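Keeping a small lab bench tidy
Humaira Naqvi and Wajid Jadoon, Jokcombe, May 2018

We picked the bench for our project mainly as it was driving us both mad! Every session started with a hunt for pipettes (usually in the wrong drawer), so Wajid and I gave everything a home and stuck to it for 10 sessions. The micropipette hangs on its stand, the plastic transfer pipettes stand upright in their rack by the wall, and the beaker goes in front where you can reach it.
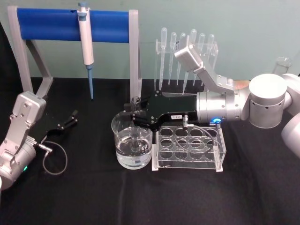 I wanted the test tube rack on the left, Wajid wanted it next to the beaker, and he won. Fewer drips on the cloth, to be fair to him.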